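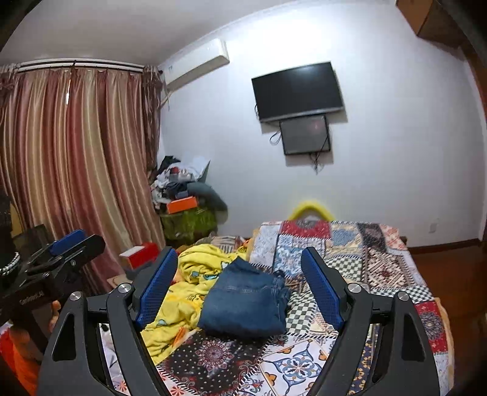
Making jeans last: washing, drying, folding and a bit of mending

I love denim. I've had one pair since I moved to Fledthorpe, and they have been through two knee repairs, a new zip and more puddles than I can remember, and they still get more wear than anything else I own! Most of what keeps them going is small stuff you can start doing today.

Wash them less

If they aren't muddy or smelly, they don't need a wash. Hang them by an open window overnight and they'll be fine by breakfast. For a spot of gravy or bike grease, dab on a drop of washing-up liquid, work it in with an old toothbrush and wipe it off with a damp cloth. I go through toothbrushes this way at a terrific rate.

When they do need washing, empty the pockets (all of them, including that silly little one), do up the zip and turn the legs inside out. Cool water, a liquid detergent, and half the dose you'd use for towels. Our old machine defaults to a 1000 spin, and I turn it down for denim because a hard spin sets creases into the thighs that no iron will shift. New dark jeans go in on their own the first few times. I learnt that with a cream pillowcase.

Sort the heap first

Tip everything out on to the bed and have a proper rummage before anything goes near the drum. Bright colours in one lot, darks in another, and anything with a hook or a rough zip well away from knitwear. It takes no time at all and you find odd socks inside trouser legs — I once got a whole tea towel out of mine.
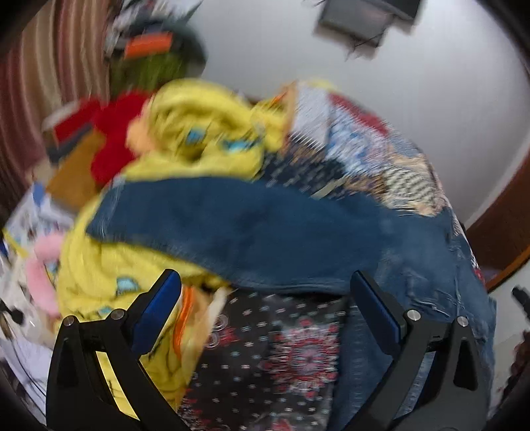
While you're sorting, look for damage. A thin patch that gets mended now is a ten-minute job. Leave it until after the wash and it may be a hole with a fringe round it. I keep a mending bag on the door handle and anything suspect goes straight in.

Drying

Give each leg a good snap, smooth the pockets flat and peg them upside down by the hems. The weight of the waistband pulls the legs straight and you can skip ironing altogether. Indoors, hang them over two rails of the airer so air gets up the middle. Keep black and navy out of strong sun.

Folding

Lay one leg on top of the other, tuck in the pointy bit at the seat so you have a clean rectangle, then bring the hems up to just below the waistband. Fold in half again, or in thirds for a shallow drawer. My neighbour Toshiko Nishimura stands hers upright like books and can see every pair at a glance. I tried it in March and I'm completely converted.

Mending a worn knee

You want a scrap of old denim, a thin needle and strong cotton. Cut the patch a good thumb's width bigger than the worn part, round off the corners and pin it inside the leg. Then sew rows of small running stitches straight across, going well past the edges of the thin bit. Slide a magazine up the leg before you start, or you'll sew the front to the back. Matching thread is tidy, but red looks brilliant.

Crotch seams want the same treatment with softer cloth. An old shirt is perfect.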